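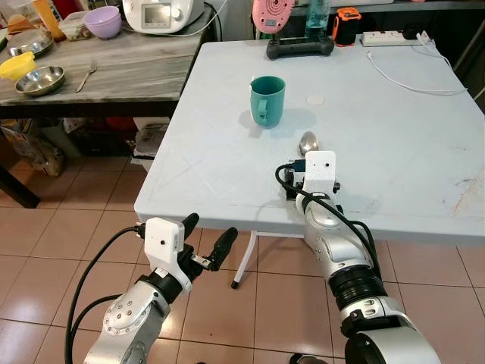
Foro de casa y cocina > Muebles y superficies
Tema: ¿Encimera gris tipo mármol o blanca lisa?

catarina_peixoto
Buenas tardes a todos. Llevo semanas dándole vueltas a la cocina y ya no sé ni lo que me gusta. En casa hemos convivido con las dos cosas, el blanco liso y el gris con vetas, y mi marido y yo no nos ponemos de acuerdo (¡qué raro!). Él quiere blanco por la luz. A mí el blanco me tiene aburrida, con cada rayita a la vista. El presupuesto de Grimell para el gris son 1.650 euros con montaje, y en Inerska me piden casi 2.000 por algo parecido. ¿Qué haríais vosotros?

kenna_moffat
Gris sin dudarlo, Catarina. Yo lo tengo desde noviembre y estoy encantada. Dejo los cuencos, los cubiertos y el cuchillo a medio recoger y la cocina sigue pareciendo decente, que con dos niños ya es mucho decir.

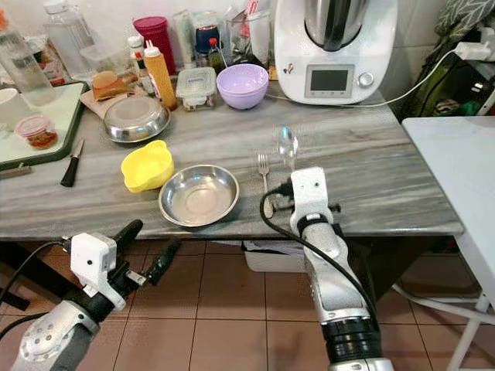 Y otra cosa, el acero queda precioso sobre las vetas, y si metes algún cuenco de color, amarillo por ejemplo, alegra muchísimo.

nuno.seixas
Pues yo voy a llevar la contraria, con cariño. El gris disimula, sí, y por eso mismo no me convence: las migas se quedan ahí hasta que pasas la mano. En casa de mis padres hubo una de esas y mi madre acabó limpiándola a contraluz. Con el blanco ves la mancha y la quitas. Y con lo que te ahorras, unos 600 euros en mi caso, te compras una buena tabla.

leonilde_v
Nuno, hijo, con el blanco te pasas el día con la bayeta en la mano, te lo digo yo que lo he tenido media vida. Ahora tengo mesa gris con la madera oscura por debajo y no la cambio. Eso sí, tabla siempre, que los cortes se notan en cualquier color.

catarina_peixoto
Leonilde, ¡justo esa combinación es la que me gusta! Nuestra mesa es así, y a la hora de comer se llena de cosas y a mí me sigue pareciendo bonita.

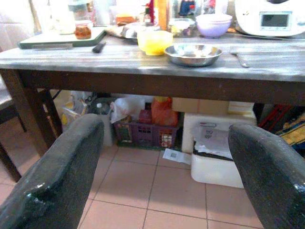
La mesa gris, con la tabla, el tarro y los cuencos.

sofia_mag
Qué mesa tan alegre. Yo esa madera oscura la veo más sufrida de lo que dice Leonilde, el polvo se le nota bastante, pero el conjunto es muy cálido. Pide una muestra y tenla en casa 3 días antes de pagar nada.

nuno.seixas
Lo de la muestra lo firmo. Y mírala también de noche, con la luz encendida.

catarina_peixoto
Pues mañana llamo a Grimell y pregunto si me la prestan. ¡Mil gracias a todos, ya os contaré!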